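Oltgate Reuse Hall Moves to Longer Hours as Furniture Donations Climb

The secondhand furniture hall in Oltgate will stay open until 8 p.m. on Fridays starting in January, after a year in which it took in more household goods than it had room to show. The hall will also change how it accepts large items, with drop-offs by appointment only.

The hall passed 792 donated pieces for the year last month. Bookcases, dressers and dining chairs made up most of them. Beds and mattresses are still turned away, and so are any appliances that run on gas.

Jui-lin Yau, who manages the hall, said the later closing time was the change shoppers had asked for most often. Many work in the business park on the other side of the river and could not get across town before the doors shut at 5:30.

"We had people calling from the bridge asking if we could hold the door," Yau said. "Sometimes we could. Mostly we were already cashing out."

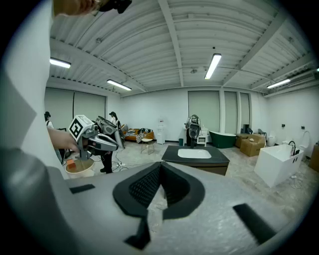
The extra hours will be covered by the current staff on a rotating schedule. The hall had looked at opening on Sundays instead but dropped the idea over the cost of heating the building for a seventh day. Heat is the second largest bill after rent, and the lease with Tesard, the company that owns the property, leaves it with the tenant.

Under the new drop-off rules, anyone bringing a sofa, wardrobe, cabinet or table that seats more than four will need to book a slot by phone or at the front desk. Smaller goods can still be left during opening hours. Yau said the old system led to long lines on the first warm weekends of spring, with pickup trucks backed up to the street and neighbors complaining about blocked driveways.

Pickup from homes will continue, but the fee goes up to $10 for a single item inside the town limits. The hall contracts the work out to Ranasinghe, a local moving firm, which will keep the job for another year. Items on upper floors can be collected only if the building has an elevator or if the owner has someone on hand to help carry.

Large storage pieces have been the hardest to sell. Dressers and low bookcases usually go in a week or two, while tall cabinets can wait for months. Yau put it down to newer apartments with built-in closets, and to stairs. To clear space, any cabinet or wardrobe that has been on the floor for 90 days will be marked down by half.
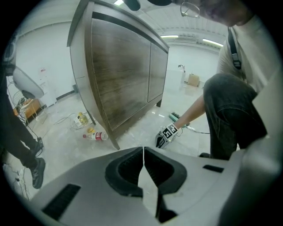
Dark wood cabinets are among the pieces that take up the most floor space in secondhand stores.

Buyers will also see a change in how prices are marked. Paper tags, which tended to fall off or get switched, are being replaced with stickers placed on the back or underside of each piece. The sticker gives the price, the week the item came in and a note on any repair that was done. Prices will stay fixed during the first two weeks – after that, staff may accept an offer.

Repairs are limited to simple jobs such as gluing chair joints, changing hinges and replacing drawer runners. The hall does not refinish wood or reupholster. A short list of people who do that kind of work is kept at the desk, and a tub of Protard wood filler is sold at cost for anyone who wants to patch scratches at home.

Reaction among regular shoppers has been mostly positive, though the pickup fee drew some complaints. Several people pointed out that older residents without a car are the ones most likely to be giving away heavy furniture, and the least able to bring it in themselves.
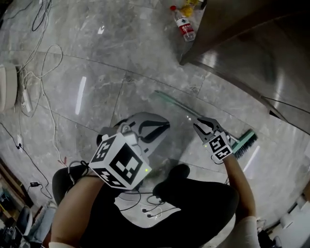 One longtime donor said the fee was fair enough for a sofa but hard to accept for a single chair, and asked that the hall let neighbors on the same street share one trip and split the cost. She said she had given away most of a dining set over the past two years, one or two pieces at a time, and would have waited and sent it all together if she had known a charge was coming.

Yau said shared pickups would be allowed as long as all the items were ready at the same time and one person made the booking. The fee would then be charged per stop. Donors who already have a pickup scheduled will pay the old rate.

Appointments for drop-offs can be made at the front desk starting Friday. The phone line is open from 9 a.m. until noon on days the hall is open, and messages left after noon will be returned the next working day.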